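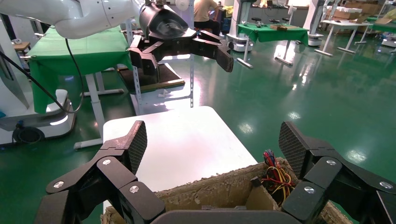

3.2 Reused cardboard boxes as containers for loose wires

In the second part of the study we looked at how small electrical parts are kept between two uses. During the interviews in Lillton and Erbridge, many participants told us that they do not buy special containers for wires. They take a box in which something was delivered, open it, and keep it for months or years. We call this a "second-use box" in the rest of the paper, following the term of the earlier Imenia survey.

Figure 3. Open cardboard box on a white table, with a tangled bundle of red, yellow and black wires to the right of a cardboard divider.

The box in Figure 3 is typical of the group that we coded as "divided, open". Its top edges are torn and the fibers of the cardboard are visible. We recorded torn edges as a separate feature, because they have an influence on how a box can be closed and stacked. A box with good flaps can be put under another one. A box with ragged edges normally stays on the top of the pile, or on a table, and for this reason its content is also easier to reach.

The divider is the second feature of interest. In our material it was rarely made by the user. In most cases it came with the box and had served to separate the goods inside. When wires are placed in such a box, they are usually put all together in one compartment, even if there are several colors and several kinds of connector. The participants explained this in practical terms: a wire is taken out quickly, but to put it back in order needs time which they do not have at the end of the work.

Of the 814 items in the storage inventory, 98 were bundles of wires in which at least two colors were mixed. We counted a bundle as one item when it could not be lifted apart without untangling by hand. This rule was proposed by Nwosu for textile yarns, and we found that it can be used for thin wires without large changes. However, small connectors make the decision more difficult. They catch on the neighboring strands, and two bundles which are only touching can behave as one when they are lifted.

Color was mentioned by almost all participants as the first thing they look for. They search for "the red one" or "the yellow one" and only afterwards compare the length. Black wires were described as the most difficult to follow in a tangle, especially when the connectors are also black. Several persons said that they pull at the connector first and then watch which strand moves. We did not measure the search time in this part of the study, so the effect of color on speed is left for Section 4.

Finally, the place of the box should be considered together with its content. Boxes kept on a table were opened more often according to the diaries, but they were also used for objects of other kinds, such as tape or screws. For the analysis we noted only the content present at the time of the visit.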